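Skorner: two arms, one table

Readme and data card, last touched Jan 25, 2025

Hi! I'm Ecaterina Munteanu and Skorner is my build at the shared workshop in Vernmont. It's a pair of arms with printed grippers, plus the recordings I make while I try to get them to handle small things together. I put it up because people kept asking for the finger files, and then the recordings sort of tagged along.

What's in the folders

prints/ has the gripper housings and the ribbed orange finger parts. Print the orange ones slowly. I rushed a set once and the ribs split along the layers (my own fault, I was hungry).

episodes/ has 100 recordings so far, each with joint positions and the camera views. Names go by session, then take.

notes/ is me grumbling to myself. Read episode 26 first if you're curious about grip force, I wrote a lot on that one.

Setup

You'll need Ironano, the little control program I wrote for the arms. Copy config.sample to config.local, put in your own port names, and run the homing script before anything else. Left arm first! If you start with the right they can meet in the middle, and it's a horrible noise.

The wrist cameras get their own settings file. Keep the exposure fixed or the windows will drive you nuts by late afternoon.

Views from the wrists and from over the table:

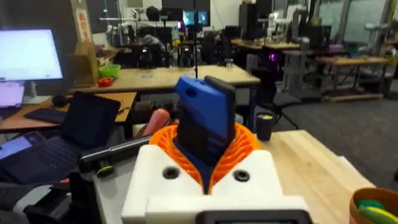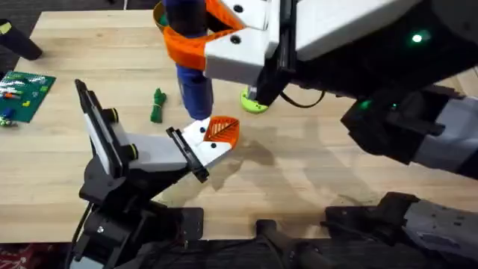
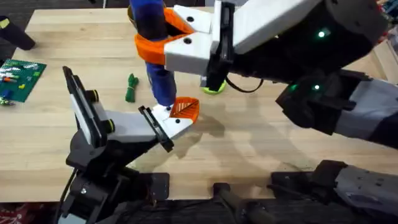
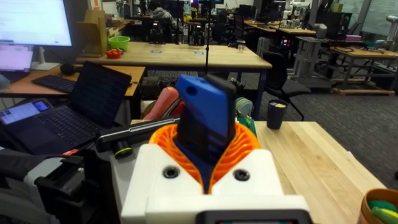 Known problems

The clocks on the cameras drift apart in long takes, so line things up by timestamp and don't trust the frame numbers. I cap takes at 3,000 frames for now, and that mostly keeps it bearable. There are 3 takes with a missing joint log, listed in notes/bad.txt, just skip them.

Cables still get in the way when a wrist turns far. I've ordered some Stöcker clips and I want to reroute everything in February, after which the homing offsets will change and I'll bump the config version.

Use any of it however you like. If you reprint the fingers in a softer material, please write and tell me what settings you used!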